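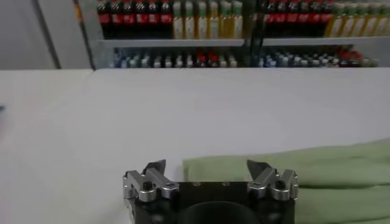 Folding day and the green towels

The laundry corner at Lormont has a new routine since August, and several members have asked how it works, so I write it down here in one place. English is not my first language, but the folding I know well, and I hope the steps are clear.

We now fold on the white tables. Before, everybody folded on the chairs in the hallway, or over one arm while talking, and the shelf in the cupboard looked accordingly. A white table has one big advantage: you see every hair and every bit of lint on it, so you wipe it first. Please use the spray from Jestus under the sink and let the surface dry fully before any cloth goes on it. A folded towel with a damp underside smells after two days, and then it must be washed again together with its neighbors in the pile.

The cloths are sorted by color. Light green is for the kitchen and the serving counter. Light blue is for the tables and chairs. The white ones from Flusten are for glasses only, and they are kept separately in the drawer. We have 125 green cloths at the moment and 40 blue ones. The blue ones are fewer than they should be. If you have some at home from the summer party, please bring them back, washed or not washed, it does not matter.

When a basket comes from the dryer, do not put the whole basket out on the table. Take one cloth, fold it, put it on the pile, take the next. I know that it feels slower. I tried both ways on a Tuesday evening with the same amount of laundry, and one by one I was finished earlier, mostly for the reason that I was not searching for corners under ten other corners.

Keep the green on one table and the blue on the other, also when the two tables are pushed together. Last month there was a mixed pile, and a cloth for chairs was used to dry the salad bowls. It was noticed in time.
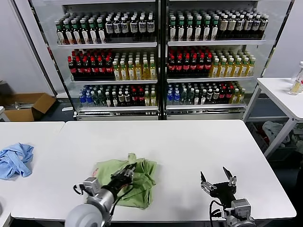
For the green cloths the fold is as follows. Find two corners on a short side and shake the cloth once, away from your face. Lay it flat and pull out the wrinkles with the side of your hand, from the middle to the outside. Fold it in half the long way, then in half again, then in three parts. The open edge goes to the inside. If the cloth has a label, it should end up inside too, or at the bottom of the pile where it does not catch on the next cloth. The blue ones are folded only in half and in half again. They go on the lower shelf, which is deeper.

A cloth which has a stain after washing does not go back in the pile. Put it in the bag on the door. Small holes are fine for cleaning work – big holes are not, the threads get caught on the chair legs.

Some words about the drinks. Bottles from the cooler are welcome during folding, but please leave them on the window sill and off the tables. Red juice on a green towel is brown forever, I have tested this without wanting to. Put the glass doors of the cooler fully closed after you take something. And if you take the last bottle of one kind, write it on the list, so the next order can be right.

The new order of cloths comes from Garrido, the same company as before. We pay 435 for the whole package, with delivery, and the money is already set aside in the household budget, where 1,086 remained after the repair of the dryer. New cloths must be washed two times before the first use. They lose a lot of fluff in the first wash, so please wash them alone and clean the filter of the machine afterwards – the filter is behind the small door at the bottom right, and it opens to the left.

One question was asked to me more than once: must it be so exact? For me a small difference between two towels is no problem. But the cupboard has narrow shelves, and a towel folded in four parts where it should be three does not fit with the door closed. The pile then falls forward on the next person who opens it, and usually that person is me, in the morning before coffee.

The folding hours stay the same, Tuesday after six. If you come for the first time, begin with the blue cloths, they are easier. The baskets should be back beside the dryer before you leave.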